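How I Lay Out a Tape Grid on a Tabletop

I redo the grid on my work table more often than I'd like to admit, and after enough crooked ones I finally have a routine that works for me. If you want a surface where you can put something down, pick it up and put it back in the same spot tomorrow, blue tape is cheap, easy to see and easy to change your mind about. I use mine for sorting, for setting out dishes and for planning shelves before I drill anything!

What you need: a roll of thin blue tape, a long metal ruler, a pencil, a carpenter's square and a damp cloth. I buy narrow tape because the wide stuff eats up the table (you end up arguing with yourself over which edge is the real line). Matte tops are my favorite. Mine is a brownish gray, and blue stands out on it even in bad light.

Wipe the top down and let it dry all the way. Then pick one straight edge of the table and call that your baseline. Everything gets measured from there. I used to measure each line from the one before it, and by the far end my squares were more like kites.

Make small pencil ticks along the baseline every 100 mm, then do the same on the opposite edge. If your table is big, 200 mm is plenty and you'll save yourself a lot of kneeling. Join the ticks with tape. Stick down the first couple of inches, pull out enough to reach the other side, hold it taut just above the surface, line it up and lower it. Don't stretch it. Stretched tape creeps back overnight and the ends curl.

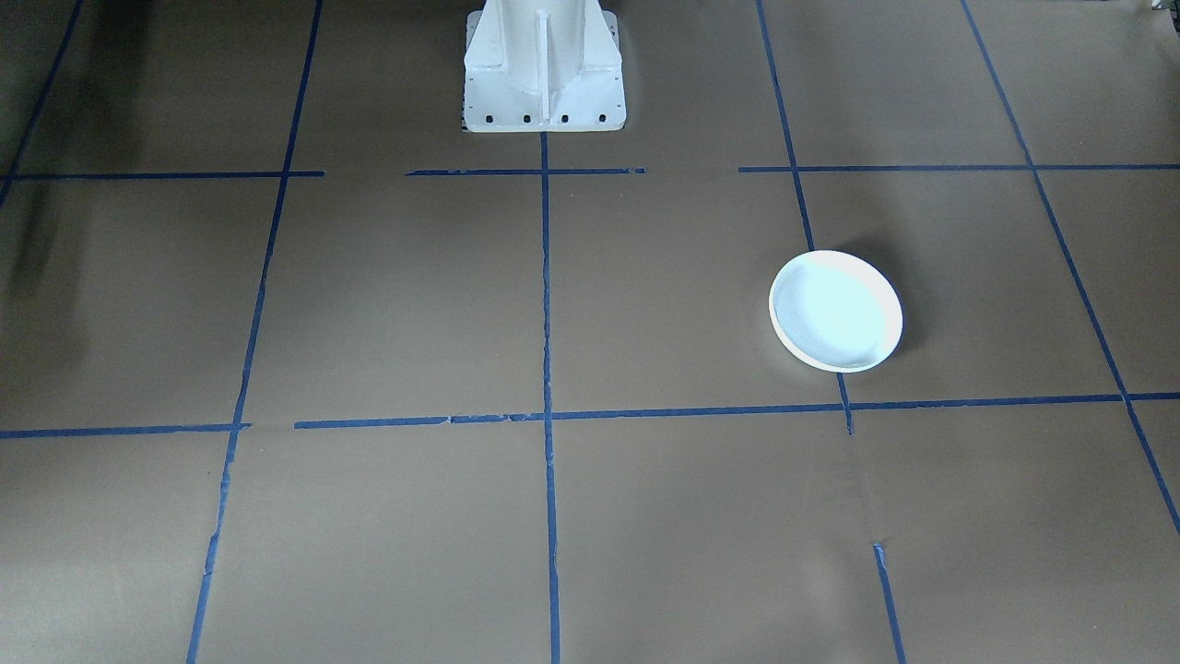
Photo: Mawar Lubis

Once the lines going one way are down, do the ones that cross them. Check the first crossing with the square before you go any further, and if it's off, peel it and start over. Press the crossings with your thumbnail, since two layers of tape like to lift there.

If you run out of tape halfway across, overlap the new piece a little and keep going. I've got a few overlaps and some ragged edges on mine and they don't bother me a bit. A fresh roll can be a different shade too, so if you're fussy, buy two at once.

Now try it with something plain. I like a round white bowl because it shows up so well against the tape. You can center it in a square, or set it right on a line, so the tape goes in under one side and comes out the other. I find the second way quicker to repeat by eye, though a small bowl sits nicely in a square.

For labels, I write letters along one side and numbers along the other, in pencil, on scraps of tape. Syahrul Halim wrote in to say he uses a paint pen straight on the table. Brave man!

When you want it all gone, peel slowly and pull the tape back flat over itself. Leftover stickiness comes off with a drop of cooking oil and then dish soap.

Related
Getting Old Tape Residue Off a Desk
Measuring a Room With One Short Ruler
My Shelf Spacing Notes, by Izzati Wibisono
Which Tabletop Finish Hides Scratches?

Contact Plemia | © 2018 Plemia | Back to top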